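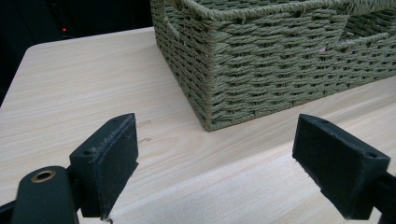 Woven basket on a light wood tabletop.

Monthly Route Check: Snack and Drink Machines, With Comments

Jan 31, 2018 — by Pronard Route Desk

8 comments | 41 shares

Use one sheet per machine. Mark each line OK, FIX or N/A and write a comment for anything that isn't OK. Sheets go in the Balaskas binder before the van is unloaded.

Machine: No. 108, combo unit, Drultov lobby

1. Cabinet level, all four feet touching the floor — OK

2. Anti-tip bracket tight to wall — FIX
Left bolt turns by hand. Snugged it for now, needs a new anchor. Same thing was written up in October.

3. Power cord free of cuts, not pinched behind cabinet — OK

4. Plugged directly into wall, no extension cord — OK

5. Vent grille and condenser clear — FIX
Heavy lint on the lower half. Brushed what I could reach. Bring the small vacuum next visit.

6. Cold section at 41 degrees or below — OK
Read 38 on the door display and 39 on the probe. Go by the probe if they ever disagree by more than a couple of degrees.

7. Date codes, all rows — FIX
Pulled two pastries from the bottom row. Whoever loaded them put the new stock in front. Rotate, please.

8. Delivery door swings freely and closes — OK

9. Coin mech accepts and pays out all coins — OK
Dimes slow on the first try, fine after that.

10. Bill validator — OK
Cleaned with a card. Took a worn single on the second pass.

11. Card reader online, test sale posted — FIX
Test sale took almost a minute to post. Zistedent says signal in that lobby is weak and wants the antenna moved to the top of the cabinet. Waiting on the part.

12. Price labels match what the machine charges — OK

13. Lock and T-handle — OK
Stiff. Dry graphite only, no oil.

14. Refund phone number posted and readable — FIX
Sticker is peeling and the last digit is gone. Out of stickers on the van.

15. Lights, front glass, floor under machine — OK

Vend counter: over 500 since last reset. Reset after the cash was bagged.

Open items: 2, 5, 11, 14. Item 2 comes first — don't leave it for the next monthly visit. Item 7 was corrected on site, so recheck only.

If a machine fails line 2, 3 or 4 and can't be made safe on the spot, unplug it, tape the coin slot and call the desk before leaving the building.

Comments (8)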